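Recording Demonstrations for a Small Tabletop Arm
Part 2 of the Workell setup notes
Updated Fri 6 September

This part covers recording examples by teleoperation. It assumes the arm is assembled, the servos have IDs, and calibration from Part 1 has been saved.

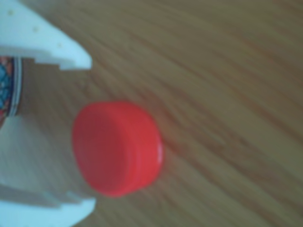
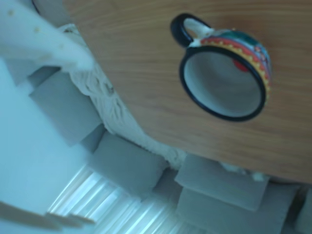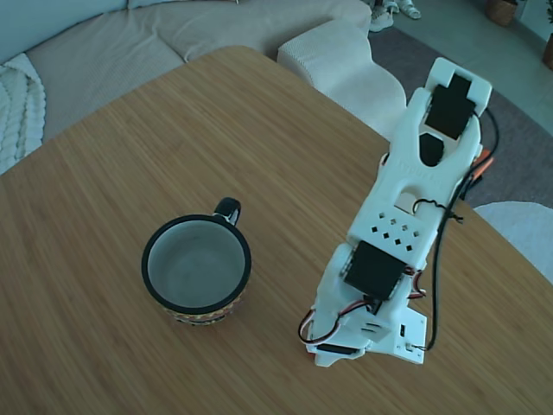 One arm, one tabletop, several views.

Filed under: Data Collection > Teleoperation

1. Fix the base and the cameras

Clamp the base or tape it down before the first episode. A base that creeps between episodes changes the relation between joint angles and table position, and the policy has no way to recover it. Mark the base outline on the table with painter's tape.

Use at least two views: one close to the gripper and one that takes in the whole arm and the mug. Turn off autofocus where the driver permits it. Cheap wrist modules often have a fixed focus well beyond the fingertips, so small parts at close range come out soft. A bottle cap is still usable as a target if its color is far from the color of the table. Red on light brown is enough. A clear cap is not.

2. Write the task down

Write one sentence and keep it the same for the whole set, for example: "Pick up the red cap and put it in the mug." Do not mix "mug" and "cup" in the same set unless language variation is something you plan to test. The string is stored with every episode and is tedious to correct later.

3. Set the start pose

Start every episode from the same joint pose. In Noltow:

noltow pose save home
noltow record --task cap_to_mug --start home --episodes 10

The recorder refuses to start if any joint is more than 18 encoder ticks from the saved pose. Lourenço Meireles wrote this check after a session in which the elbow sagged during a long pause. Leave it on.

4. Vary the objects, hold the rest

Between episodes, move the cap and the mug. Turn the mug so that the handle points a different way. Let the cap land on its face, on its back and on its side, if it will stay there. Do not move the cameras or the base.

Windows are a harder problem. Daylight through blinds shifts over an hour and the exposure shifts with it. Either close the blinds and use lamps, or spread the recording over several times of day. Recording the whole set in one bright hour gives a policy that works in that hour.

5. Drive the arm

Move at a steady speed and pause briefly before closing the fingers. Operators who know the arm well tend to cut the approach short, and the learned grasp then closes early. Pramila Bisht's sets are slower than anyone else's and train better.

If you miss the cap once, try again and keep the episode. If you miss twice, discard it with the D key. Also discard any episode where:
- the servo cable catches on a joint
- a hand enters any view
- the cap leaves the table

6. Check before you train

noltow check cap_to_mug

The report lists dropped frames, episode lengths and the gap between camera and joint timestamps. Our last cap set had 3,424 dropped frames, nearly all from one USB hub shared by two cameras. Give each camera its own port.

Play back every tenth episode at normal speed. The checker does not look at image content and will pass a camera that has been bumped.

7. How many

For one object and one container, plan on 400 episodes. Train a first policy at the halfway point and note where it fails, then record the second half mostly in those table areas.

Known issues

Cameras sometimes swap index after a reboot. Bind by serial number in cameras.cfg. Tsung-han Kwok has a patch for this, due in the December release.

Next: Part 3, Training a First Policy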